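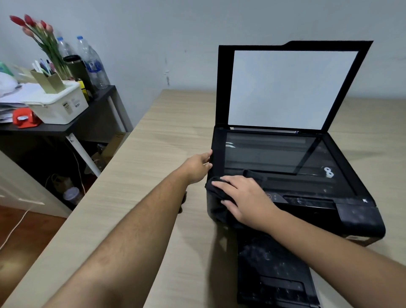

## What we saw in April: *Clostum* at the Gandville Playhouse

The spring visiting season opened with a company that hasn't played here before. Satness is a troupe of six performers who mix acrobatics, shadow work and a fair amount of talking. Their show *Clostum* ran for five nights in the main house, and members got the usual discount on the first two.

The title is the name of a town, and the town is flooding. That is most of the plot. The townspeople move their belongings up one floor at a time, and the set goes up with them – a tower of scaffold platforms that starts at head height and ends close to the lighting rig. By the second half everyone is living on a space the size of a double bed, along with a piano stool, a birdcage and a door that no longer leads anywhere.

I went on opening night and again near the end of the run. The first time, the opening 20 minutes dragged. There is a long spoken section in which each townsperson explains what they plan to save, and the sound in the rear stalls was poor enough that I lost one line in three. By the second visit the section had been trimmed and the microphones turned up. If you went early and came away grumbling, you saw the weaker version.

The acrobatics are good all the way through. The best sequence is the moving of the wardrobe, in which two performers pass it up the outside of the tower while a third is still inside it, putting on a coat. It takes a long time and there is no music. On both nights I could hear people around me shifting in their seats. The hand-balancing on the top platform is more conventional, and the straps act before the intermission could have come from any show, though it was cleanly done and got the loudest applause of the evening.

I was less sure about the clowning. One performer plays a salesman who arrives by boat and tries to sell people things they have already lost. It's a good idea and the first visit gets its laughs. He comes back four more times, and by the last of these the part of the audience I was sitting in had gone quiet. The bit with the umbrellas could go entirely.

The shadow work was new to me in a show of this type. The water is never shown as water. It's a dark line projected on the back wall that climbs during each scene, slowly enough that you forget to look at it. When a performer steps behind the screen, the shadow is cut off at the line, and in the later scenes all you get is a head and a pair of hands. Several members have asked how this was done. I don't know, and the company didn't say at the talk after the show.

The ending divided people. I won't give it away, as *Clostum* is still touring, but the last 10 minutes have no circus in them at all. Some of the people I talked to in the lobby felt shortchanged. I thought it was the right choice, although it would have landed harder without the song.

A few practical notes for anyone catching it elsewhere. Sit in the middle of the house or farther back, as the front rows lose sight of the top platform. The show runs a little over two hours with an intermission. There is haze from start to finish and one very loud bang in the second half. The company recommends it for ages 8 and up, and that seems fair to me. Younger children near us were fine with the tower and restless during the speeches.

### Next up

*Picard* comes to the studio in the fall. It's a one-person show about a trapeze artist who has retired and taken a job at a ticket window, told entirely from behind the glass. I haven't seen it. Reports from its first dates are mixed, with most of the praise going to the writing. The studio is small and members' booking opens two weeks ahead of general sale, so watch for the email.

### Tickets and seats

Member tickets for the fall are $21 in the main house and the studio alike. The balcony will be closed until the seat repairs are finished, and anyone who already holds balcony seats will be moved to the stalls at no charge. You don't need to call – new tickets will be mailed out, and the old ones won't scan at the door.

The lobby bar now opens an hour before curtain. Intermission drinks can be ordered ahead at the far end of the counter.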